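Home Search Search this site Go
News Workplace Logistics Technology Subscribe

Nurham moves table clearing trial into its second site

Nurham, the catering and guest house operator, has extended its table clearing and laying program to a second site, the company said in February. The work covers breakfast and afternoon tea service, where staff set out trays, drinks and baked goods before guests arrive and clear them afterward.

The program uses two kinds of equipment. Arms supplied by Urkano are mounted on a wheeled base and handle trays, cups and flasks. The training data for those arms comes from hand-held grippers with the same finger geometry, carried by the dining staff during selected tasks. A worker holds the tool, closes the fingers on an item, moves it and releases it. The recording is sent overnight to Hassanpour, which prepares the control models.

According to the company, 1,255 recordings were accepted at the first site. Another 155 were rejected, most of them because the worker had turned the tool away from the item before the fingers were fully open. Rejected recordings are not repeated unless a supervisor asks for them.

Manikandan Raju, operations lead for the program, said trays remain the hardest item. "A flat tray with a low rim gives the fingers very little to hold," he said. "With a cup you have a body and a handle. With a tray you have an edge, and you need to come in at the correct angle or it slides." Shallow cardboard trays are treated as a separate class from rigid ones in the task list, as the walls bend under load.
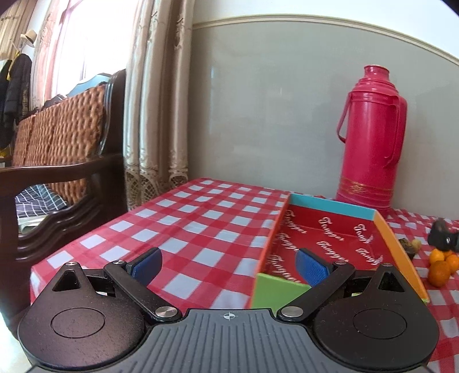
Vol. 12, No. 4 — Page 9

The blue padded fingertips are a standard fitting for the trial. Earlier tips were harder and left marks on card and soft packaging. The padded version grips at lower force and is replaced when the surface becomes smooth. Staff check the pads at the start of a shift and write the result on a sheet kept with the tool.

Working conditions have changed in several ways. Before the trial, one person per shift was assigned to clearing. That person now divides the shift between clearing by hand, recording with the gripper and watching the arm when it runs. Recording sessions are limited to 90 minutes per shift. Nurham set the limit after staff reported sore wrists in the opening weeks, when sessions had no fixed length. The tool is held away from the body, and its weight is felt mainly in the thumb and forearm.

Staff who record are paid a supplement for the session. The supplement does not depend on the number of recordings accepted. An earlier proposal to link the two was dropped after dining staff said it would push people to hurry with hot drinks on the table.

The arm does not run during guest service. It is switched on after the last guest has left the room and works at a reduced speed when a person is within reach. A worker remains in the room and holds the stop control. Flasks are still emptied by hand before the arm is allowed to lift them — a rule that applies at both sites and is not under review.

Table coverings have required some adjustment. Cloths with a checkered print caused errors in the first models, which tended to place the edge of a tray along a printed line. Hassanpour added recordings made on patterned cloths, and the fault rate dropped enough for the cloths to stay in use. Nurham had considered switching to plain covers, but dining staff objected, partly on the grounds that plain cloths show stains sooner and would add to the laundry.

Loose food is outside the scope of the current phase. Fruit and pastries are laid out and removed by staff. Raju said fruit may be added later, but that pastries vary too much in firmness for the present tips.

The company said no positions have been removed at either site. Four members of the dining staff have completed a short course, run by Brullar, on operating and cleaning the arm. The course covers stopping the machine, clearing a dropped item and reporting faults. It does not cover repair, which stays with the supplier.

The trial at the second site will run through the end of the season. Nurham will then decide whether to lease further arms or continue with recording alone.

Contact the newsroom | Copyright, all rights reserved | Back to top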